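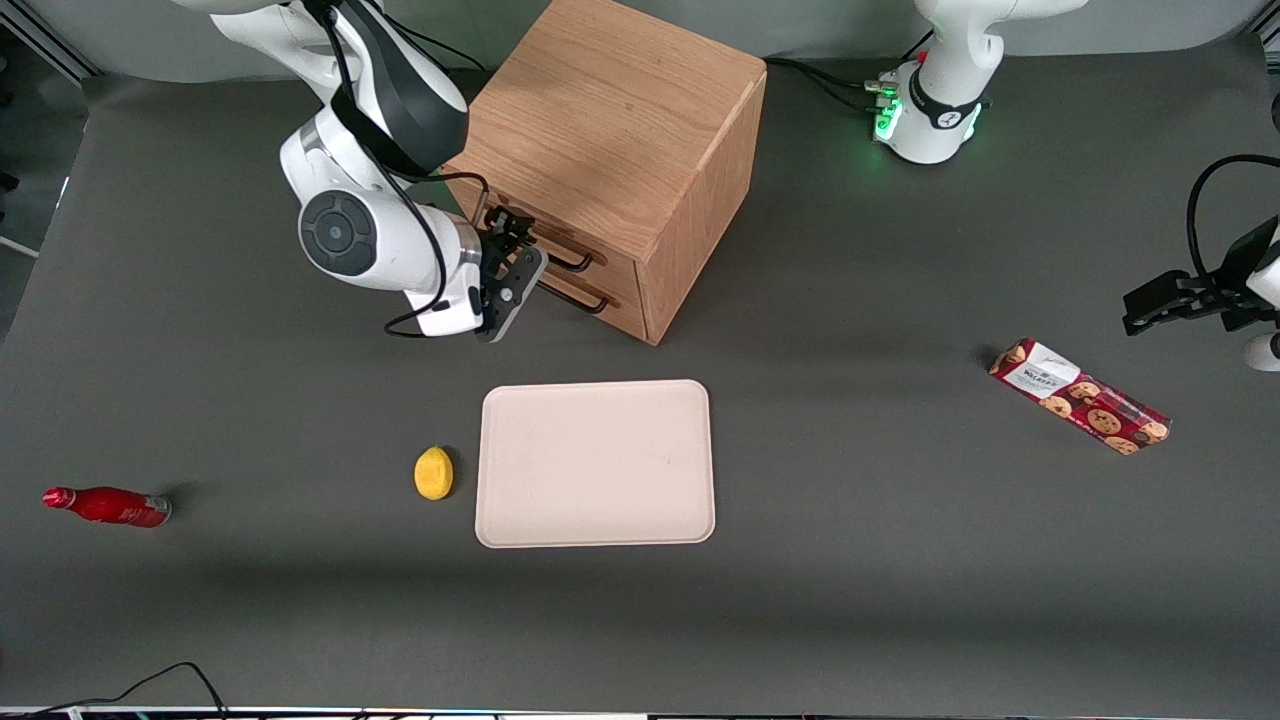 WHAT WE'RE WATCHING

If you, like us, spent most of the holidays under a blanket with the remote somewhere underneath you, then you may already have met Fedoruk, the slow and rather lovely detective series that landed on Plendar just before New Year. We put it off for a week (another gloomy inspector, another foggy harbor!) and then watched the first three episodes in one evening, with toast for supper.

The story is set in Tuston, a fishing town where a ferry ticket clerk goes missing one July and hardly anyone seems in a hurry to find her. It takes its time, and there's an awful lot of looking out of windows, but the people feel like people you might know – they bicker over parking and bring each other soup. The second episode, set almost entirely in a bakery, is our favorite so far.

Do leave yourself a bit of room for the finale, as it runs 161 minutes and we had to stop halfway to let the dog out. All eight episodes are up now. Cerilitz, the comedy we wrote about last time, comes back for a second season in July, and more than 20 of you have already written in to say you can't wait.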